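Plivgate two-arm cell: left finger slide becomes stiff with dry goods

Board: Grippers and hand tools > Maintenance
Thread started in August

vimala_r
Good morning to all. I look after one Plivgate cell with two arms on a fixed bench, and on each wrist there is a Farkas parallel gripper. We use it for filling kitchen boxes with dry goods and for portioning with a scoop. For the first weeks it was very good. Now the left gripper closes slowly, and the controller gives me fault 643 (finger position not reached). If I switch off and move the fingers by hand, I feel a sandy resistance near the end of the travel. The right gripper has the same hours and it is still smooth.

What I did until now: I wiped the slides with a dry cloth, put new grease from the tube which came with the cell, and homed both fingers. It helped until the next morning. The homing offset is the factory value. I did not open the cover yet, and I would like to know what is under it before I do so.

recep_akgul
Did you use compressed air at any time? Please be sincere :)

vimala_r
Yes, I did. At low pressure, from the front side, between the fingers.

recep_akgul
Then you have pushed the dust behind the wiper, and the grease has made a paste of it. I had the same with a packing cell. Take a vacuum cleaner with a soft brush, never air. Remove the cover (four small screws on this model, the two at the back are longer), take off all the grease with a lint-free cloth, and leave the slide dry. In powder, no grease is better than fresh grease.

Csaba_S
I must disagree with the last part. The slide on this Farkas is steel on steel, and if you run it dry you will have wear before you have dust trouble. Clean it as Recep wrote, I agree with every word there, but afterwards put a very thin film, as much as stays on a fingertip, and wipe again. Dry film lubricant is also possible but you need to let it harden overnight with the fingers open. I service mine every 2,000 cycles and I have never changed a slide.

recep_akgul
2,000 cycles of what? If you handle bottles, you can grease as you like. With flour it is another life.

Csaba_S
Mostly semolina, and sugar in winter. Sugar is worse than flour.

Nhi_D
Before you both finish the bottle of lubricant, may I ask about the cell layout? If only the left gripper is dirty, I would look at which hand is above the box and for how long. Vimala, how does the job go when a person does it? Can you show it? With our Flestden cell we found the answer in that comparison and not inside the gripper.

vimala_r
Thank you, this is a good question. The work by hand: 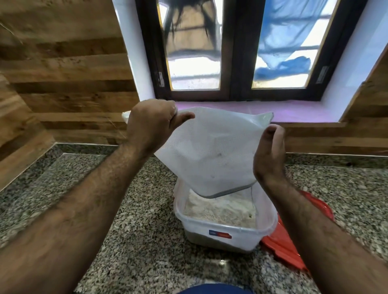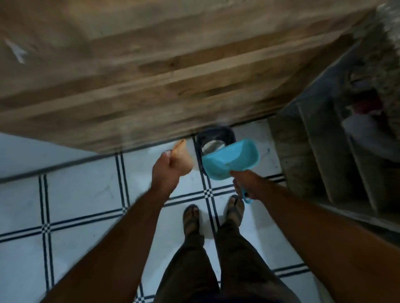
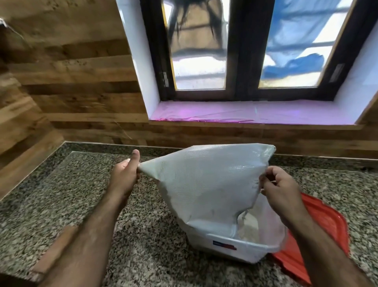 The cell program has the same division of hands, and I think now that it is the cause. The left arm takes its grip first and does not let go until the box is filled, and the right arm makes the correcting movements. We taught it like this on purpose, so that the operator can compare easily. In the two pictures at the counter the left hand has the upper left corner, directly above the open box, and the right hand is at the right side. The robot does this too, but a person holds with the thumb and fingertips, and my gripper is turned with its slide downwards, so it looks into the box for the whole fill. For the scoop in the right gripper I have no problem at all. The handle keeps the wrist some distance from the powder.

Nhi_D
There you have it, I believe. Can the left wrist be rotated half a turn? Then the slide is facing up and the cover is facing the box.

vimala_r
It can, but the cable comes near its limit. I have to look at the cable clip on the forearm.

Hajnalka_Szalai
I come from the same machine, a year older. Loosen the clip and move it one hole towards the elbow. Then bring the wrist to the new angle slowly in teach mode and watch the loop. It must not touch the second joint in any position. When you are satisfied, tighten the clip again and teach the left grip point as new. Do not only turn the old point in the software! I did that, and the fingers closed 5 mm too low and pinched the rim of the box.

One more remark on the layout. I see in your pictures at the counter that the red lid lies at the right of the box, partly under the arm. For a person it is fine. If you have the lid in the same place in the cell, please check the approach of the right arm. Ours came down on the raised rim of a lid and lost its calibration, and I needed an afternoon to bring it back. Now we have a lid holder at the back of the bench.

vimala_r
We have the lid at the right also. No contact until now, but the clearance is small. I will move it.

Csaba_S
About the scoop: even if it makes no problem, check the fingertip pads on the right gripper. A plastic handle polishes the rubber. When the pads are shining, the scoop begins to turn in the grip when it is tilted, and then your portions are wrong and you search in the weighing program for the fault.

recep_akgul
On this I agree with Csaba, please write it in the calendar.

vimala_r
Report from my side. I opened the cover of the left gripper. Behind the wiper was a grey-white paste, as Recep said, and much more of it on the lower side than on the upper one. I cleaned with brush and vacuum, then put a thin film and wiped it (sorry Recep). The clip is moved by one hole, the wrist is turned, and the left grip point is taught as new. The cable loop stays free in all positions I tried. I ran the fill 3 times with an empty box before I put any product, and after that a normal shift. Fault 643 did not come. The closing time is the same left and right, according to the controller screen.

The pads on the right were indeed shining in the middle. I have ordered new ones from Pidia.

recep_akgul
I am glad it runs. Open the cover again after two weeks and look if there is paste, then we will know who was right about the film.

Hajnalka_Szalai
And look at the wiper lip itself. If it has taken a set, it does not seal on the way back. The part is sold only together with the cover, at least in the list I have.

Nhi_D
Vimala, can you post the angle of the left wrist when you have it final? We have the same gripper on order and I would like to start from your value.

vimala_r
I will write it here after the two-week check. At the moment I still correct it a little when we change the box size.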